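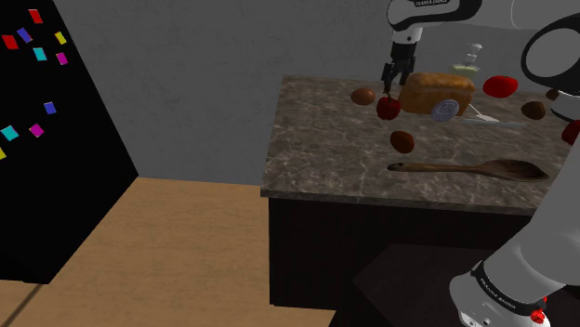 Dace Kivi wants to know why we are still buying plums when every garden in Elldale has a tree groaning with them. It came in at the bottom of her reply to our last update, and it's such a good question that I've let it shape most of this report!

Elldale Orchard and Larder Project
Progress report to the Kalniņš Fund
2 July 2023

The answer to Dace is that by next season we shouldn't need to. We spent the spring knocking on doors in Elldale and Vumthorpe, asking people whether they had fruit they couldn't use, and the response has been wonderful. We now have 334 trees on the register. Most are apples, as you'd guess, with a great many plums and damsons, a scattering of pears and one mulberry in Vumthorpe that must be older than the house it leans on. We had only hoped to cover the lower end of Elldale by this stage, so the map has had to be redrawn twice.

Not every tree will give us a crop. The late frost caught the pears badly on the Vumthorpe side and I'd be surprised if we picked much there at all. The apples flowered after it and look heavy. Algirdas Sepp has been thinning the young ones and thinks the earliest will be ready before the schools go back, which is sooner than we had planned for. We may need to bring the ladder training forward.

The old orchard at Grilbridge

Winter pruning was finished in February, a little behind time thanks to the mud. The lane was so soft that we carried the brash out by hand, and the gate post went over in the process (now replaced, and charged to repairs). Two of the old cookers were further gone than they looked from the path and had to come down. We took grafts from both first, and five have taken. They're in pots by the shed wall until the autumn and looking very perky.

The scything went better than anyone expected. We had been told to wait until July for the first cut, but the grass on the bottom terrace was flattening by the middle of June and we got on with that part early. The top is still standing and full of knapweed — do come and see it if you're passing.

Preserving sessions

These are the part of the grant I was most nervous about, and they've become the part people talk to me about in the street. Dzintra Mockus led the spring run: rhubarb and ginger jam, pickled radishes, wild garlic salt, and an elderflower cordial that sold out at the May fair before I got a bottle. Her notes are being typed up as a small recipe booklet. She would like it known that the sugar quantities are correct and should be left alone.

We did lose a batch of rhubarb to jars with tired lids. New lids are now on the shopping list for every session, and this has pushed the consumables line slightly over. The underspend on van hire covers it, so I'm not asking for anything extra.

What hasn't moved

The press. We had agreed a price for a second-hand one and the seller withdrew it. Sorin Popescu has found two others and is going to look at both, though one is a long drive away and may be too big for the doorway. If neither suits, I'd like to talk to you about hiring for this autumn and carrying the money over.

The insurance for picking in private gardens is also slower than I'd like. Darius Rätsep has the forms and is chasing.

Next quarter

First picking in Elldale, the top cut at Grilbridge, a decision on the press, and chutney — a very great deal of chutney. I'll send the full budget sheet separately once the June receipts are in.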